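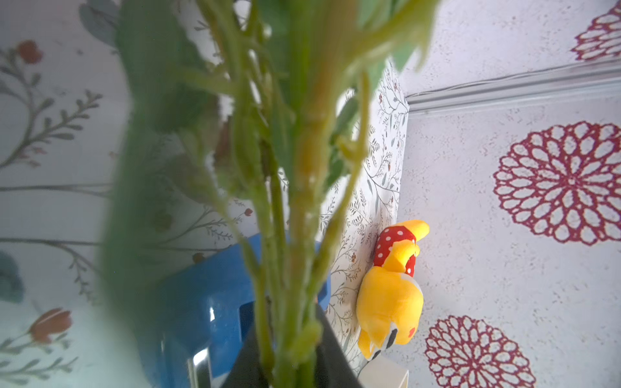

Looking After the Wrist: Setup and Maintenance of a Small Arm for Home Pick-and-Place
Student project report, Sala workshop course
5/7/24

We use cookies to remember your settings. Accept / Manage choices

1. What we set out to do

Our group took over the Tilska arm from last year's class. It came with a two-finger gripper, a small wrist camera and a box of spare parts, but no setup notes at all! Our job was to get it working reliably in an ordinary furnished room, with house plants, soft toys and patterned walls, and to write down the care routine so the next group can start on day one. We ended up loving this machine, and we hope some of that comes through.

2. Mounting and cabling

The base bolts to a steel plate with four screws. Tighten them in a cross pattern, then go around once more after the first hour of running. Ours had settled a little and the arm rocked at full reach.

The camera cable was our biggest headache. It was tied tight along the forearm, and every time the wrist rolled past a quarter turn the picture dropped out. We opened the ties, left a loose loop at the last joint and held it with a Lanex clip. We then ran 2000 wrist rolls overnight with the video recording, and there was not a single dropout. (There was cheering.)

3. Camera focus and calibration

The lens has a threaded ring and a tiny lock screw. We set focus at the distance where the gripper normally closes on something. Anything much nearer goes soft, and leaves are the worst for this. A tall plant in a vase standing close to the wrist turns into green blur and can cover half the view, so we added a short back-off move before every picture used for locating.

The view also tilts with the wrist. A wall rail that is level in the room comes out at a slant, and our first program took it for the table edge. Now the software reads the wrist angle and turns the picture upright before doing anything else. It was 3 extra lines of code and probably the best fix of the whole project.

Patterned backgrounds were interesting. Printed twigs and berries, or big red flower shapes on a white wall, gave our edge finder plenty to chew on. A yellow plush toy was much easier to pick out by color, even lying on its side against a busy print.

4. Gripper care

The finger pads are Veltetti rubber strips. Lint from plush collects on them quickly and the grip gets slippery. We wipe them with a damp cloth before each session and change them when the ridges are worn flat. Our first pair lasted 819 grasps. Check the finger screws at the same time, they do creep.

5. Routine for the next group

Before each session: wipe pads, wipe lens, look at the cable loop, home all joints.
Every February: new grease on the base gear, new ties on the forearm, full calibration.
After any bump: repeat the calibration, even if everything looks fine.

6. Still open

Joint 2 makes a light ticking noise when cold. We took the cover off and found nothing loose. The spare motor is in the parts box with its screws taped to the side, and we would try swapping it first.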